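Laboratorio > Cuadernos > Manipulación doméstica > Normas de trabajo

Mayo - cuaderno de Ulia

Lectura: 6 minutos

Tarea de las bolsas de papelera, reglas de la sesión. Abro entrada aparte porque las normas estaban repartidas entre tres hojas y un hilo de mensajes, y la versión que seguía cada uno dependía de cuándo hubiera entrado en el proyecto. Lo que sigue vale para el salón de Zarside y, mientras no se diga otra cosa, también para el segundo piso.

Punto de partida: el procedimiento general de Prillatov, que está escrito para objetos rígidos. Habla de masa, de centro de gravedad, de altura de caída. Para una bolsa de plástico fino casi nada de eso sirve. La bolsa no pesa, no se rompe al caer y no tiene una pose que se pueda apuntar en la ficha. En cambio se engancha, se mete en las articulaciones y tapa la cámara de muñeca. Las tres cosas había que escribirlas.

Regla 1. Zona de trabajo. Se marca en el plano antes de encender los brazos, con 200 mm libres alrededor de cada mueble. Los muebles de esta casa son tallados y las molduras sobresalen más de lo que dice el plano, así que se mide desde la talla y no desde la tapicería. Si un mueble no se puede medir bien, queda fuera de la zona y se anota.

Regla 2. Bolsas de repuesto. Las que no se usan en el episodio se cuentan al empezar y al terminar. Pueden estar a la vista, en el suelo o donde sea, siempre que figuren en la ficha como fondo. Lo que no vale es moverlas a mitad de serie y seguir grabando con la misma ficha.
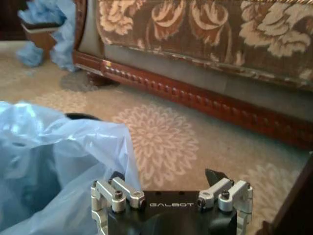
El motivo de contar es práctico. En la primera tanda las cuentas no cuadraron, faltaba una bolsa, y estuvimos media tarde buscándola. Estaba pegada por estática detrás de la carcasa de la base. No pasó nada, pero una bolsa ahí tapa la entrada de aire. Desde entonces la revisión de la base va en la lista de cierre, con casilla propia.

Regla 3. Velocidad. Con plástico suelto dentro de la zona, tope de 100 mm/s en el efector. Lo puse yo, no sale de ninguna norma. Por encima de eso el aire que mueve la pinza ya desplaza la boca de la bolsa y el operador corrige sobre algo que se sigue moviendo. Por debajo los episodios se hacen largos y la gente se cansa. Si alguien quiere discutir el número, que traiga datos y lo cambiamos.

Regla 4. Aproximación. Pinza abierta hasta estar delante de la bolsa. Nada de cerrar en el camino para «ir ganando tiempo». Si el operador no distingue el borde de la bolsa del borde del cubo, para y reposiciona. Se admite cambiar de brazo una vez por episodio; a la segunda se corta y se empieza otro.

Duda abierta en este punto: ¿cuenta como reposicionar girar solo la muñeca? Yo digo que no. El formulario dice que sí, porque registra cualquier cambio de orientación mayor que el umbral. Dejo el formulario como está y lo anoto en observaciones.
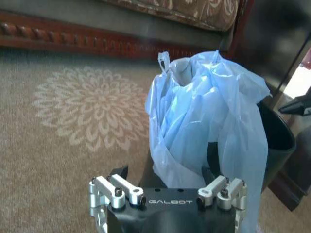
Regla 5. Agarre. Siempre por el plástico, nunca por el cubo y la bolsa a la vez. Agarrar las dos cosas parece más firme, pero carga los dedos de lado y el sensor de par lo lee como contacto con mobiliario. En el registro quedan paradas de protección que no lo son, y luego hay que separarlas a mano. En el episodio 719 hubo dos de esas seguidas. Lo revisé con el registro completo y las dos eran del cubo. Marcado como válido con incidencia.

Esto enlaza con lo de las paradas. La norma interna pide que toda parada de protección se rearme desde el pulsador físico, con una persona que vea la zona entera. Rearmar desde la consola está prohibido aunque la consola deje hacerlo. Pedí a Yokoyama que quitasen el botón de la interfaz. Contestaron que en la siguiente versión. Entretanto, cinta encima del atajo en el teclado y a seguir.

Regla 6. Dos brazos. Cuando trabajan los dos sobre el mismo cubo, uno manda y el otro acompaña, y se decide antes de empezar. En la ficha va con una letra, I o D. El que acompaña no cruza por encima de la boca. Si hay que cruzar, se retira primero el que manda, se espera y se cruza. Es lento. También es la única forma que he encontrado de que dos operadores distintos produzcan episodios parecidos.

Cables: por el lado del mueble, nunca por el centro de la alfombra. Si un cable entra en la zona marcada se para y se recoge, aunque el episodio vaya bien. Lo escribo con todas las letras porque la semana pasada lo dejé pasar yo.
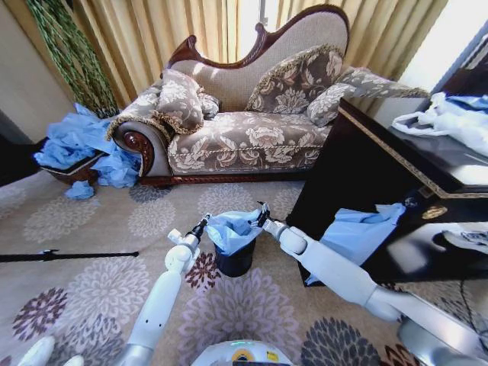
Los dos brazos junto a la papelera del salón, con el forro azul puesto.

Regla 7. Soltar. Se abre la pinza, se espera un segundo y se mira la cámara de muñeca antes de retirar. El plástico se queda pegado a los dedos con facilidad y si se retira deprisa se arrastra el cubo detrás. Si tras abrir sigue pegado, se repite abrir y cerrar una sola vez. Si no suelta, parada y se quita a mano con los brazos sin potencia. Sin potencia quiere decir sin potencia, no en pausa.

Son 7 reglas y no quiero que sean más. Las que se me ocurran a partir de ahora tienen que sustituir a una existente o ir como nota debajo de la que toque. El procedimiento general llegó a un punto en que no lo leía ni quien lo firmaba.

Sobre la visibilidad, que queda como nota de la 5. Al cerrar sobre la bolsa, la cámara de muñeca puede quedarse sin más vista que plástico. En ese momento el operador no debe moverse guiándose por ella. Pasa a la cámara de cabeza, comprueba que los dos brazos están donde cree, y sigue. Si la de cabeza tampoco da el punto de agarre, se sube recto y despacio, sin giro de muñeca, hasta recuperar alguna referencia.

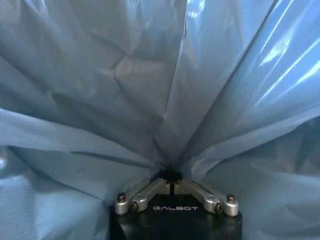 Yokoyama, al leer el borrador, respondió que subir recto le parece bien con el cubo vacío, pero que con peso dentro preferiría abrir y volver a empezar, y que la nota debería distinguir los dos casos. También preguntaron si el cambio de cámara queda registrado con su marca de tiempo o si hay que deducirlo del movimiento de después.

A lo primero, de acuerdo. Cambio la nota: cubo vacío, subir recto; cubo con contenido, abrir, esperar, retirar. A lo segundo, no queda registrado. Hace falta un evento nuevo en el registro y eso ya no es cosa del cuaderno. Lo paso como petición.

Pendiente:

- Pasar las reglas a una hoja plastificada, una sola cara, y retirar las tres viejas.
- Corregir el plano del salón con la medida tomada en la talla.
- Añadir la casilla I/D al formulario. Ahora va en observaciones y la mitad de las veces no se rellena.
- Volver a etiquetar las paradas de la primera tanda con el criterio de la regla 5.
- Preguntar a Prillatov si aceptan un anexo para objetos deformables o prefieren un documento aparte. Yo prefiero anexo - menos papeles que mantener.

16:40. Hoja impresa y probada con un operador que no conocía la tarea. Entendió todo menos «acompaña». Cambiar por «sujeta y no se desplaza».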